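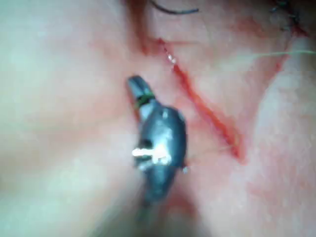 Section 7: Making the Cut and Laying the First Thread

By now you've got the Skotard tray clamped down, the drain plug in, and a piece of tissue pinned flat over the foam. If any of that is news to you, go back to Section 2 and come find me when you're done. I'll assume from here on that the tray doesn't slide when you lean on it and that you can reach everything without crossing your arms.

I wrote this part over twice. The first version was very proper and people still ended up with ragged cuts and thread stuck to everything, so I've put it down the way I'd say it if I were standing next to you.

What you need within reach

- The tray, with tissue pinned on it
- A fresh scalpel blade, already on its handle
- Your needle holder and one pair of fine forceps
- Meng practice thread with the needle attached (one packet is plenty to start)
- The Otton lamp, or whatever small spotlight you own
- A spray bottle of plain water
- Gauze or paper towel, more than you think
- A sharps container with the lid open

CAUTION: Practice materials only. Nothing in the Skotard kit is sterile, and none of it should go anywhere near a person or an animal that's alive. The same goes for any thread left over at the end of the day, even if the packet looks clean.

7.1 Get the surface ready

1. Mist the tissue lightly. You want a shine on it and no puddles. If water is running toward the drain, you went too far, so lay a sheet of gauze on top, lift it straight off, and look again.

2. Smooth out the big folds with the back of your forceps. Small creases are fine! I leave them in on purpose when I'm working with someone who's done this before (they pull the cut around a little and you have to pay attention), but for your first few tries go for the flattest patch you can find.

3. Turn on the lamp and aim it at the spot you'll be working on. Mine sits low and off to one side. Straight down looks brighter, but on a moist surface you get glare bouncing back at you, off the tissue and off any polished metal you're holding. Tilt the head until the worst of it goes away.

4. Dim the room a bit if you can. I like the work spot bright and the rest of the tray dark, and plenty of people hate that, so suit yourself.

NOTE: Let the tissue rest for 13 minutes after it comes out of the fridge. Straight from the cold it's stiff and the needle skates.

7.2 Make the cut

5. Decide where the cut is going before you pick up the blade. Sounds silly, I know. Lay the closed forceps on the tissue as a ruler and look at the line for a second. I start people on a straight line with a gentle slope to it, because that's how my wrist wants to go anyway, and it saves turning the tray.

6. Put light tension across the line with two fingers of your other hand, well clear of where the blade will travel. Spread, don't stretch. If the surface goes thin and tight under your fingertips, ease off.

7. Touch down with the tip, lower the blade to a shallow angle, draw it along in one pass, and bring the tip back up to finish. One pass! Going back over it gives you a stair step down inside the cut, and you'll be fighting that step with every stitch.

8. Let go of the tension and look at what the cut does by itself. A good one settles nearly closed, with a thin line still showing between the lips. If it gapes wide you've either gone deep or pinned the tissue too tight at the corners. Pull out one pin on each side and see if it relaxes.

9. Put the scalpel in its holder. Blade down, away from you, right now, before you touch anything else.

CAUTION: The most common nick I see happens at this point, with the blade lying on the towel and a hand reaching past it for the thread. Make the holder the only place the scalpel ever lives.

If you added the red dye from the kit, expect it to creep. It soaks outward from the edges and collects at the low end of the cut, and on a pale piece it can look pretty dramatic. Dab, don't wipe. Wiping drags the color over the whole surface, and then you can't see where the edge is. You can also skip the dye altogether for the first week and lose nothing.

7.3 Bring in the thread

10. Open the Meng packet and take the needle out with the needle holder, gripping it a bit past the halfway point toward the thread end. Don't pinch it right at the thread end, where it bends if you look at it wrong.

11. Draw the thread out slowly. It has a memory from being wound on the card, and it will come out in curls. Run it once between damp finger and thumb to take the worst of the curl out. You'll never get all of it. For a first session I cut it to 20 centimeters, and anyone who insists on more spends the afternoon untangling.

12. Lay the thread loosely over the cut before you put a single stitch in. This is my own little habit and it isn't in the original Skotard leaflet, but it's the step I'd keep if I had to throw out all the others. Let it fall in an open loop across the middle with the tail trailing toward you, and just look at it for a moment. Which strand is on top? Where will the tail be when you pull? Fine thread against a moist surface is surprisingly hard to follow, and you're much better off learning to read it now, while it's only lying there.

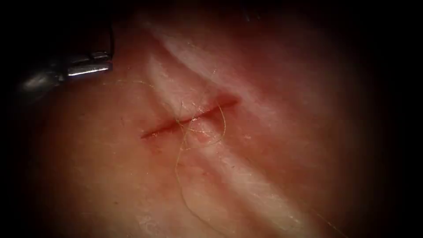 Once you can trace it with your eyes from one end to the other, pick up the strand nearest the needle and lift it clear. Keep the loop open as you go. If it drops and crosses itself, stop and open it with the forceps, using the side of the tip. Grabbing fine thread hard with toothed forceps frays it, and a frayed spot will snap on you later at the exact moment you're feeling good about things.

13. Take your first bite at the middle of the cut. Go in a few millimeters back from the edge with the needle point straight down, roll your wrist, and let the curve carry it through. Come up in the gap, regrip, then go through the other side at the same depth. I know the temptation is to scoop across both lips in one go. You can get away with it on short cuts and soft tissue, and then you'll have a habit you need to break.

14. Pull the thread through until you've got a short tail left on the far side. Pull along the surface and keep it low. Yanking straight up lifts the edge and tears the hole into a slot.

15. Leave it there, untied, and check the two sides. The entry and exit points should match across the line. If one is way off, back the thread out and take the bite again while it's still easy.

NOTE: Folds and paler, raised bands in the tissue act differently from the smooth parts. If your cut runs through one, put your first stitch somewhere else and get to the fold once you've got the feel of the piece. The needle may need a bit more push there, and the edges don't always want to meet at the same height.

Knots get their own section (it's the next one), so please don't tie anything yet.

7.4 Things that go wrong

The thread sticks flat and won't lift. Too much water. Blot beside the thread, then slide the forceps tip under it from the side.

The thread keeps tangling over the cut. It's too long or it's still curly. Cut it shorter and damp it again.

The needle turns in the jaws. Move it closer to the tip of the holder and close the ratchet one more click. If it still spins, wipe the jaws dry. After that I'd suspect worn jaws, and the Sakamdale parts counter carries replacements.

You can't see the ends of the cut. They taper off to almost nothing, so this is normal. Bring the lamp around until it comes in along the line and they'll show up better.

The tissue dries at the edges. Mist it again, and lay damp gauze over whatever you aren't using. With the lamp close, I have to do this pretty often.

7.5 If you're stopping for a while

Put the needle in the sharps container. Throw away the thread. Cover the tissue with damp gauze, snap the lid on the tray, and put it back in the fridge, on the bottom shelf of a fridge that has no food in it. A covered piece is good for the same day only. Wipe the instruments down before the moisture dries on them, including the joint of the needle holder, which everybody forgets, me included. Open it all the way and get the towel right into the hinge.

Go on to Section 8 for knots.

Search this guide Enter keyword Go

Skotard Tray Setup Guide | Revised September 28, 2019 | Contact Sakamdale Supply | © Sakamdale Supply | Back to top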